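The Trial Month

The Stulent kitchen helper came on hire for a month, with 112 pages of instructions, and by October I had read 33 of them.

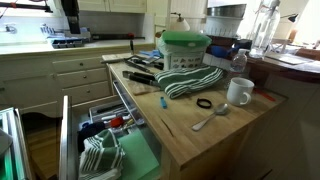 My sister rang to say she'd send it straight back, because Ketilsson did a cheaper one. I told her, rather grandly, that tidying a drawer takes patience, and that I was growing fond of its company.

We use cookies. Accept | Manage

Comments (2)

Lovely! Mine's a Brinetti and it sulks too.

More please, I want to meet the sister.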